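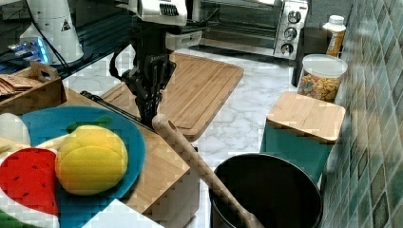
Open day at the Mivus place in Climton — worth taking kids?

Posted by stondley_mum, 11 July 2021

Got two boys, 6 and 9, mad on robots. Seen there's an open day with a robot arm doing kitchen jobs. Anyone been to the June one? Is it hands on or just standing about? Parking? Can't find anything usefull on their page.

Buppha Rattanakul
Went in June with my nephew. Small room, they let people in by time slot, 70 a session I think, so book. The arm works at a proper kitchen counter — toaster oven, chopping boards, all that — but the food it's given is toy stuff, plush lemon, slice of watermelon. Slow. Really slow. My nephew loved it, I was ready for a tea after ten minutes. No touching the arm, but afterwards there's a table where kids can work a little hand with levers. Queue for that was the worst bit. Go to it first if you can.
Parking: the Wannasri Road one, roughly 400 spaces, five mins walk. Don't use the one behind the station.

tomk_climton
depends on the kids tbh. mine got bored

gearbox500
Your 9 yr old will be fine, 6 maybe. Ask the staff things, they're chatty once the talk is over. One showed us how the fingers bend at each joint and let my daughter pick what it should go for next. She said the lemon, obviously. Talk itself is 20 mins too long and theres nowhere to sit. Toilets upstairs. Bring snacks, cafe was shut when we went.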